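Buy the Table You Can Sand

My town library closed its reading room for most of a summer and reopened it in August with new tables. The old ones were oak, bought before I was born, with initials cut into them and rings from coffee cups nobody was supposed to bring in. The new ones have a printed surface that looks like oak from the doorway. By winter, two of them had corners where the print had lifted and the gray board showed through.

I don't blame the library. It had a budget and a deadline, and the tables in the catalog were cheap. But I think we have gotten into a bad habit with furniture in public places, and I would like to see us get out of it. Schools, libraries, clinics and town offices should buy solid wood tops again, and they should set aside a little money every year to look after them.

The case is simple. A solid top can be sanded. A scratch, a burn or a patch of ink goes into the top layer of the wood, and an afternoon's work takes that layer off. A printed top has nothing under the picture. Once it is damaged, the only repair is a sticker or a new table.
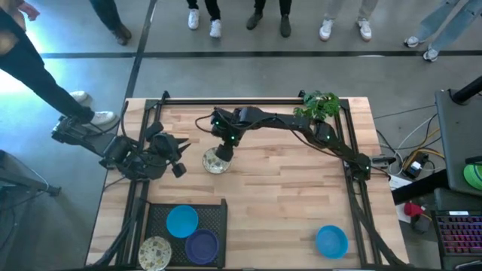
A butcher-block top, with the strips running horizontally.

The usual answer is price. The library paid $206 for each of its new tables. A solid top of the same size from Antoniuk, the joinery shop out on the Lernby road, would have come to more than twice that, and the quote I was shown for the whole room was $1,366 over what the town had to spend. That is real money in a small budget, and I understand why a board would stop reading at that line.

It should have read on. The old tables had been refinished every 16 years or so, going by the work orders, and the bills were small. They were still standing when they were hauled away. Nokari, the supplier of the new ones, gives no guarantee on the surface past the second year. If the tables have to be replaced even a few times over the life of an oak one, the cheap choice costs more. It also fills a dumpster each time.

There is another argument I hear, that wood is hard to keep clean. Raw wood is. A sealed top wiped down at night is fine for reading and homework, and for most of what goes on in a town building. I would not put one in an operating room. I would put one almost anywhere people sit down with a book or a form to fill in.

What wood does ask for is attention. Someone has to notice when the finish has worn thin and put more on before water gets into the grain. We used to have a line in the town budget for that sort of thing. It was folded into general maintenance, and general maintenance goes to the roof – as it should, when the roof leaks. Small jobs need their own line or they don't get done. 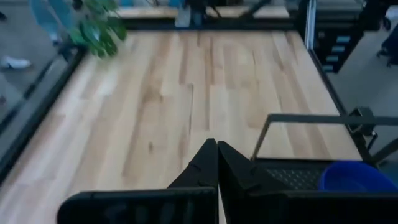
Gunhild Snorradóttir wrote to me after I raised this at a town meeting, and she thinks I am being too easy on wood. Her objection is that a solid top moves with the seasons, that a badly made one will cup or split in a heated building, and that a town which buys on price will end up with a badly made one. She would sooner see good plywood with a thick veneer than poor oak.

She has a point about buying on price. Plywood with a thick face can be sanded too, a couple of times anyway, and I would take it over what we have now. I still think the town should ask for solid wood first and go to plywood if the bids come in too high. At present it asks for neither. The request form has a box for color and a box for delivery date, and no place to say how long the thing should last or whether it can be repaired.

The Semuvham branch is next in line for new tables. The order has not gone out yet, and the form can be changed before it does.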